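Storage > Shelving > Reviews

Grastell four-post shelf unit: assembly and first impressions

Urszula Urbańczyk

Print this page | E-mail this page | 4 comments

The Grastell is a push-fit shelf unit in white plastic, sold flat under order code 2405. Harkano supplied ours in a single carton. The parts are moulded shelf frames, hollow tubes that act as posts, and a leaflet of two pages. No tools are called for.

The shelf frames are the better half of the kit. Ribs are moulded in, and the corners are hollow and tubular, so the post goes into the corner itself and no separate bracket is needed. Moulding flash was light. I took it off the sockets with a fingernail and wiped the mating faces with a dry cloth before fitting anything.
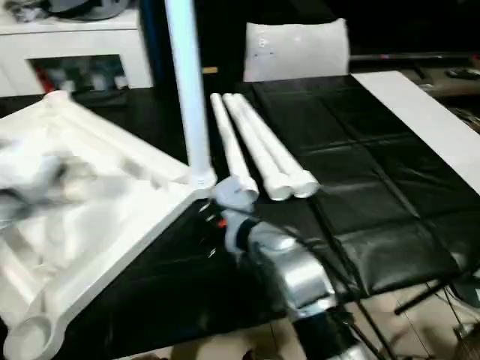 Reading time: 2 minutes

One post is upright in its collar at the inner corner, with three tubes laid out alongside. I would recommend the same order to anyone building alone: frame flat on the table, first post in, check it for square, then the rest. A padded covering under the frame is worth the trouble, as the plastic marks easily on bare wood.

Fit is tight. The posts need a firm push with a slight twist, and the last few millimetres are the stiffest. Teresa Szulc built a second unit on Friday and found one collar noticeably looser than the others; swapping the tube made no difference, so I put that down to the moulding. Once a shelf is loaded the play is hard to detect.

Finished width is 55 cm. The unit racks a little from side to side when empty - less so with weight on the bottom shelf. The leaflet is poor. It shows the corners from one angle only and does not say which face of the frame goes upwards (ribs down, on ours).

The older Skolludetti is stiffer, but it uses screws and takes far longer to put together. For light storage I would buy the Grastell again. For books or tins I would not.

Shares: 2
Print this page | E-mail this page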